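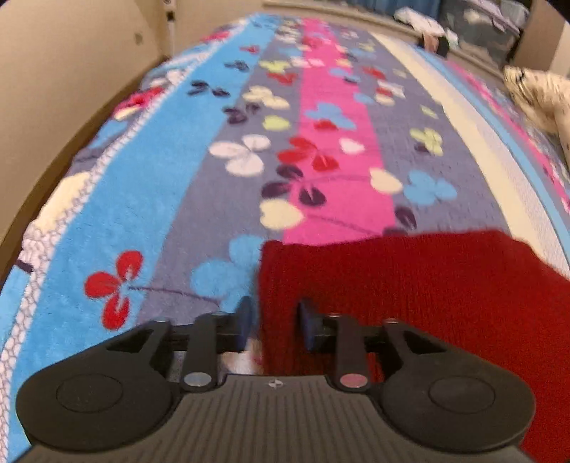

**Figure 3.** View from the hand-held gripper during garment collection on a patterned blanket. The red knit lies partly between the two fingers.

### 6. The blanket problem

Our worst failure came from the softest object in the study. During collection for the bed-clearing task, the grasp policy was trained on demonstrations recorded with the hand-held gripper (Figure 3), then run on the arm in the Garrido apartment. It was asked to pick up a garment and carry it to a basket. It picked up the garment, and with great confidence it also picked up the bed.

More exactly, the fingers closed on the garment and on a fold of the blanket beneath it. The lift then proceeded as planned, dragging the blanket along until the arm hit its force limit and stopped. The controller logged the grasp as a success. By its own lights it was correct: the fingers had closed on fabric and the fabric had gone up.

We call this a double grasp. In 200 trials it was the most common fault, ahead of missed grasps and dropped garments. It did no damage beyond one lamp, which had been standing at the far end of the blanket and is no longer part of the apparatus.

#### 6.1 Where it came from

We first blamed the blanket. Its stripes and flowers offer the segmentation model a great many edges, few of them useful, and Sosa argued for some time that a flower was being read as part of a sleeve. We repeated the trials on a plain gray sheet. The double grasps continued, and the blanket was cleared of all charges.

The cause was in our demonstrations. Akande and Simiyu went back through the recordings and found that human operators pinch the cover too, quite often, and then get rid of it with a small shake of the wrist before lifting. The shake is quick and nobody had been told to do it. Our preprocessing script, written to smooth out hand tremor, had removed it from the training set. The policy had learned the mistake and had been spared the correction.

#### 6.2 Changes made

We made 3 changes:

- The smoothing filter now switches off from finger contact until the end of the lift.
- The Cenik controller pauses just above the surface and compares the pull on the fingers with the value expected for a single garment. If the pull is too high, it opens and tries again.
- A grasp counts as a success only after the garment has cleared the bed and the bed has stayed where it was.

The second change slows each pick, and Navarrete has objected to this in every meeting since July. Double grasps still occur with heavy knits, whose own weight can hide the drag of a thin cover. We have no good answer for these yet – the operators suggest shaking harder.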